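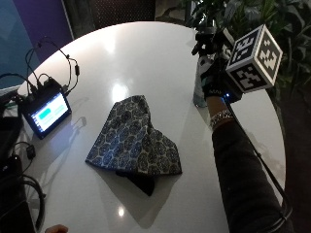
Jasemell 2.4 came out last week and the patch notes list one line under storage: "Improved save handling." I have played the game daily for three years, a streak of 1,096 days according to the profile page, so I wanted to know what the line meant before I let the update touch my file.

Some background for readers who play other things. Jasemell is a turn-based tile game from Grarex. Each run produces a replay, and the replay is stored as a list of moves plus the random seed. The game keeps the last 500 replays on the device and drops the oldest when a new one comes in. Everything else (unlocks, streak, settings, the daily table) sits in the same save file as the replays. I have complained about that choice before. A single bad write can take the whole thing with it, and on the old version it sometimes did.

I exported my save before updating. The file was 61 MB, which is a lot for a game where a full run is a few hundred moves. A move needs a tile index, a direction and a turn number. You can fit that in four bytes without trying hard. I opened the export in a hex viewer and found that the old format wrote a full copy of the board after every move, uncompressed. The moves were in there too, so the board copies were only there to make scrubbing through a replay faster.

Version 2.4 drops most of the copies. It now writes a full board every 16 moves and rebuilds the turns in between when you scrub. Video codecs have used key frames the same way for a long time. After the update ran, my save was under a tenth of its old size. Loading the profile page is faster on my phone, though I did not time it and the phone is not a good test machine.

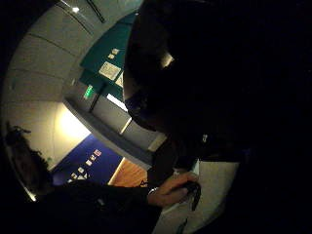 A hand holding something small and black.

There is a cost. If the game rules change between versions, a replay built from moves alone can drift away from what was really played. The old board copies protected against this by accident. The new format stores a rules version with each replay, and the player loads the matching rules table. I went through my oldest replays, recorded under the rules from before the Dalusley tile set was added, and they ended on the same scores as before. One replay would not open at all. It was a run I had abandoned on the first turn, so there were no moves to rebuild from. I have reported it.

The streak counter has moved to its own file, with a checksum. So have the unlocks. Settings are still in with the replays, for reasons I can't guess.

Ashton Costigan asked in the comments on my last post if the cloud copy is converted as well. It is, but only when a device on 2.4 uploads. A second device on the old version will then refuse to load the cloud save and offer to replace it with the local one. Do not accept. Update the second device first. Angus Kerslake lost a full set of Rawashdeh challenge medals this way, and the game has no undo for a cloud overwrite.

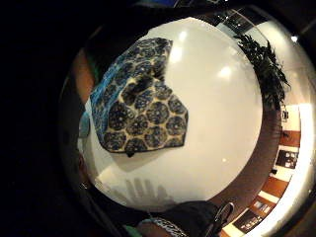

Can you go back to the old version after updating?

Only if you exported your save first. The old version cannot read the new format, and 2.4 has no option to write the old one, so a downgrade means starting from the export and losing anything played after it.

The export button is under Profile, then Storage, then the three dots. Grarex moved it there last December and it still isn't in the help pages. On Android the file goes to the downloads folder with no extension. Rename it if you like, but the import screen checks the header and does not care about the name.

I still want to look at how the seed is stored. It takes up eight bytes in the new header, and in all the replays I have checked so far the upper four are zero. I'll post the header layout once I'm sure of the last two fields.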